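Notes, Erbridge talk, April 2025
Slot is 20 min with questions. Skip the company intro, they've had three of those already today.

Start with the number. 549 attempts at putting a card into a wallet. The report from Landitz called the run "stable." Ask the room what they think stable means. Wait.

Then the fault. The arm stopped with a force alarm, somebody cleared it, and it carried on. Same alarm, same clear, 90 times. The log has every one. The summary has none of them, and the summary is what went to Illdale with the invoice.

Slide 2. Leave it up while talking about grip force. One gripper on a gold card, the stitched wallet under it with its snap. Cards are thin and stiff and the force limit had been raised twice to keep the alarm quiet. I don't call that tuning.

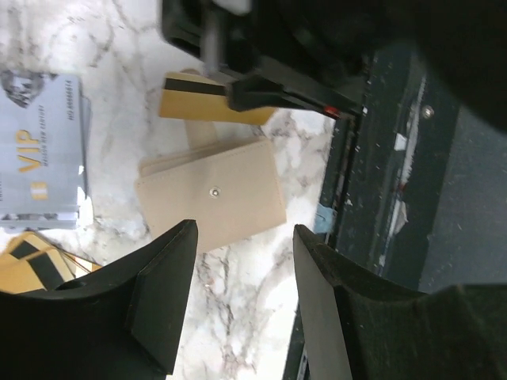 Vaughn Kapoor disagrees, and I should read his reply in full: the limit was raised inside the safe range, no person was ever within reach, and a bent card costs less than a stopped shift. He's right about the bent card. I'd still like to know who checked the safe range, and I've asked since June.

What we found at Ashby when Ademir and I went through the log:
- the force reading drifted after warm-up and was never zeroed again
- clearing the alarm also cleared the fault counter (say this slowly)
- 2 arms sharing one table, only one of them set to stop

The last one bothers me most. One arm faults, the other keeps moving. Landitz says this is by design. Fine, show me the page in the manual. Samran looked for it and gave up.

Slide 3. Don't read it out. Point at the fingertips over the lower part of the holder and ask how anyone would judge pressure from this view.

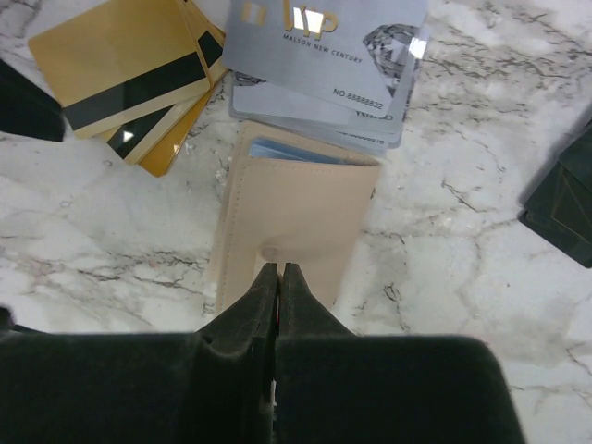 Slide 3: Gripper at the card holder, gold and VIP cards above it.

Asks, if there's time. Count cleared alarms as failures. Zero the sensor every 5 runs until somebody proves it can be longer. Both arms stop or neither gets signed off.

If Corey asks about the new software version: haven't seen it run, no opinion.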